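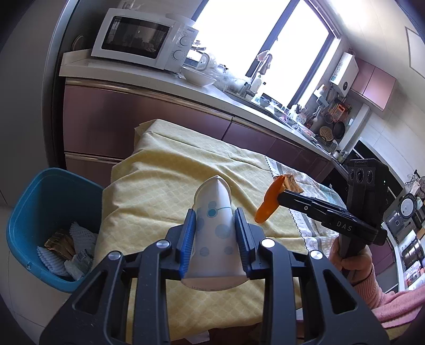
Abb. 1: Pappbecher mit hellblauem Kreismuster und zerknülltes braunes Papier auf gelbem Tuch.

Wohin mit dem Becher? Projektbericht zur Abfalltrennung im Wohnheim Tekcombe

Im Oktober haben wir uns gefragt, was in den Gemeinschaftsküchen von Tekcombe eigentlich alles im Restmüll landet. Zwölf Küchen haben mitgemacht, und wir waren selbst überrascht, wie viel Spaß so eine Müllsortierung machen kann (mit Handschuhen, versteht sich!).

Unser Favorit unter den Problemfällen ist der Pappbecher. Viele Bewohner werfen ihn ins Altpapier, dabei ist die Innenseite meist mit Kunststoff beschichtet, und dann gehört er dort nicht hinein. Von 78 Bechern, die wir gesammelt haben, lagen nur 11 in der richtigen Tonne. Ein Riesenpotenzial also! Braunes Packpapier ist dagegen dankbar: Sauber und trocken kann es problemlos ins Altpapier.
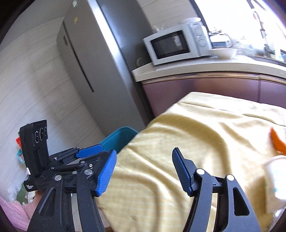 Abb. 2: Kühlschrank mit senkrechtem Türgriff, davor eine hellgelbe Decke.

Der zweite Teil drehte sich um Lebensmittelreste. In den Häusern Palomino und Clinidwood hingen zwei Wochen lang Listen aus, in die jeder eintragen konnte, was er weggeworfen hat und warum. Ganz vorne lagen Brot und angebrochener Joghurt. Richtig toll fanden wir, dass in Palomino daraus spontan ein Tauschfach entstanden ist, das immer noch genutzt wird.

Schwierig war die Auswertung der Listen, weil manche in Gramm und andere in »Portionen« gerechnet haben. Beim nächsten Mal würden wir eine Küchenwaage dazustellen. Haus Zekmont möchte dann auch mitmachen, und die neuen Listen sind schon im Entwurf fertig.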